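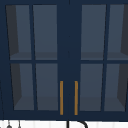 Ticket: Subtitles out of sync on drama series, episode 3 onward
Product: Fleltura streaming app (TV version)
Opened: August 15, 2024
Priority: Normal
Status: Closed, fix released

Reported problem

Customer is watching the family drama Esasia with English subtitles. Episodes 1 and 2 play correctly. From episode 3 the subtitles start on time, then fall behind after the opening credits. By the last scene a line shows up well after the actor has said it. Customer restarted the app and the TV. No change.

First reply from support

Thanks for the report. Please try the following and let us know what you see:

Go to Settings, Playback, and turn off Skip Intro.
Play episode 3 from the beginning without using the skip button.
Switch the subtitles to Korean, then back to English.

Customer reply

Turned off Skip Intro. Subtitles are still late, by the same amount as far as I can tell. Korean subtitles are fine all the way through. Only English is off. I also tried it on my phone and got the same thing, so I don't think it's the TV.

Support notes

Reproduced on our test account, TV and phone. The English track for episode 3 was made from the broadcast cut, which has a longer opening and a sponsor card in the middle. The streaming cut has neither. Korean track was supplied later with the right timing.

Checked the rest of the season. All episodes after 3 have the same fault. The first two were corrected by hand when the premiere went up, and the correction was never applied to the others.

Passed to Fastix, who prepare our subtitle files.

Update from Fastix

We shifted the whole episode 3 track and sent a test file. Please check.

Support notes

Test file is better at the start but drifts again after the sponsor break - the gap there is a separate one. A single shift won't fix it. Sent back with the time of the break marked for each episode.

Update from Fastix

New files attached for episode 3 to the finale. Each track is now split at the break and timed in two parts. Largest remaining offset we measured is 40 milliseconds.

Support notes

Watched episode 3 and the finale in full, spot checks on the others. All good. Files are live. 1,838 accounts had the old tracks saved for offline viewing. Those people need to delete the download and save it again, as the app does not replace subtitles inside a saved episode.

Customer reply

Deleted and downloaded again. Working now on both TV and phone. The preview for the December special has no English subtitles at all - should I open a new ticket?

Support

Yes please, under Missing Subtitles. Closing this one.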